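Housekeeping attendant (bathrooms and linen), part-time
Usermont Guest House
Posted Jul 6, 2025

We're after a person who can hang a hand towel properly. You'd think that would be a long list of people. We advertised in March and learned otherwise.

The job is mostly bathrooms, with a bit of bed-making when we're short. Our hand towels are pink, the walls are a sort of greyish lavender, and the rails are dark grey. Merike Koppel chose the colours and won't be taking questions.

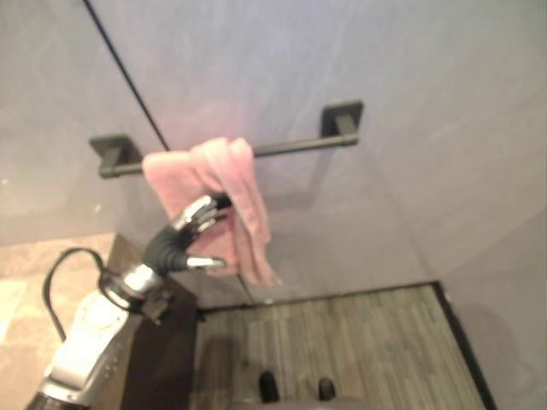

You'll work 5 mornings a week, starting when the first guests check out and finishing when the linen cupboard shuts without a shove. Pay is $300 a week, plus whatever's left of the breakfast muffins.

What the work involves:

- Stripping, replacing and straightening towels. Folds even, bottom edges somewhere near each other, no corner trailing off on its own adventure.
- Wiping down rails, brackets and glass.
- Floors, corners included. Grey flooring hides dust very nicely and hides a bright yellow crumb not at all, and guests do write to us about crumbs. 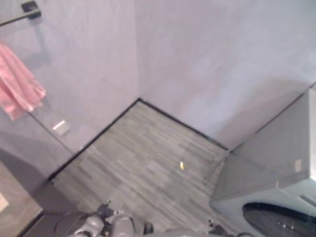 Experience in a hotel, hospital or large family is welcome. You'll need to be fine with bending, reaching and being told by Said Ouazzani that your fold is "nearly there." He has trained 2 attendants so far and both still speak to him.

There's a paid trial morning. You'll be given a towel, a rail and a reasonable amount of time. Terry cloth bunches at the top if you rush it, so don't rush it.
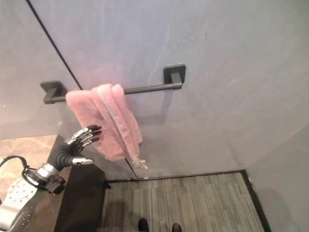
To apply, send a few lines about yourself and your usual free mornings. A resumé is fine, a cover letter about your passion for linen is a bit much. References from a former boss preferred; your mum can be the backup.

Recent listings
Breakfast cook, Usermont Guest House
Laundry driver, Grevon Linen
Weekend gardener, Pradell
Counter help, Zaki Bakery

Contact Usermont | © 2025 Usermont Guest House | Back to top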